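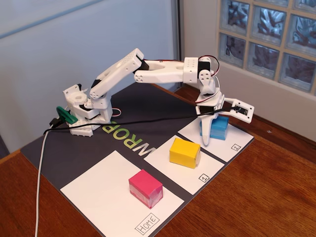 How Sound Gets Around

Sound is a vibration that travels through matter. When an object vibrates, it pushes on the particles next to it. Those particles push on their neighbours, and the push moves outward. The particles themselves do not travel far. They move back and forth close to where they started.

Speed

Sound moves at different speeds in different materials. In air at 15 degrees Celsius it travels at 340 metres per second. In water it is more than four times as fast. In steel it is faster again, because the particles in steel are held together stiffly and pass the push along quickly.

Sound cannot travel through empty space. There are no particles there to push.

Thunder and lightning

Lightning and thunder are made at the same moment. Light reaches you almost at once. Sound takes close to 3 seconds to cover one kilometre. If you count 15 seconds between the flash and the thunder, divide by 3. The lightning was 5 kilometres away. Go indoors if you can hear thunder at all.

Echoes

An echo is sound that has bounced off a hard surface, such as a cliff or a brick wall. Soft materials, such as curtains and carpet, absorb much of the sound, so very little bounces back.

At the Okcombe quarry lookout, a clap reaches the far rock face and returns in 3 seconds. The sound has made the trip twice, out and back. It has covered close to 1,020 metres, so the rock face is half that distance away.

Words to know

Vibration: a quick back-and-forth movement.
Medium: the material a sound travels through. Air, water and steel are all mediums.
Pitch: how high or low a sound is. Faster vibrations give a higher pitch.
Absorb: to soak up. Felt absorbs sound. Glazed tile absorbs very little.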